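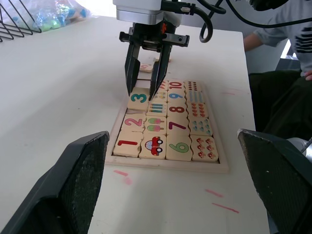
What sort of banknotes does the Flornel Club collect?

Any paper money at all, from any country and any period! Most of us began with old British notes found in a drawer or a relative's wallet, and then wandered off in all directions. We have people who only want notes with ships on them, people who chase odd serial numbers, and a small but noisy group devoted to emergency money issued by towns between the wars.

Do I need to know anything before I join?

Not a thing. Bring whatever you have, even if it's one crumpled note from a holiday, and somebody will be delighted to look at it with you.

How do I join and what does it cost?

Membership is £21 a year, which covers all our meetings and the newsletter (two issues, the second one in September). Fill in the form on the Joining page or ask for a paper copy at the door. Juniors under 16 come in free with an adult.

Where do you meet?

In the upstairs room at the Amach Centre. There's a lift at the back of the building, past the bike racks. The front door sticks a bit, so give it a proper push.

Can I borrow books from the library?

Please do! We have 308 books and catalogues, and members can take two at a time until the next meeting. The big Mathebula catalogue stays in the room because it's always in demand, but you're welcome to sit with it for as long as you like.

Should I wash or iron a dirty note?

Please don't - we know it's tempting. Washing takes away the crispness of the paper and can lift the ink, and ironing flattens the raised printing that collectors love to feel. A grubby note left alone is nearly always worth more than a clean one that's been treated. The same goes for sticky tape on tears.

What should I keep my notes in?

Clear polyester sleeves, kept flat, somewhere dry and dark. Avoid soft PVC pockets, which can go sticky over the years and mark the paper. Our own sales table has Udavau sleeves in three sizes, and if you're not sure which one fits, bring the note along and try it.

Will you value my collection?

We'll happily tell you what we think a note is, how scarce it is and what sort of condition it's in, but we don't give written valuations. For insurance or probate you'll need a professional dealer or auction house.

Can I sell notes at meetings?

Yes, members can put up to 21 lots in each club auction. There's no commission on anything under £300, and a small one above that. Lots need to be on the list before the tea break, so come early if you've got a boxful!

Page last updated 30/04/2023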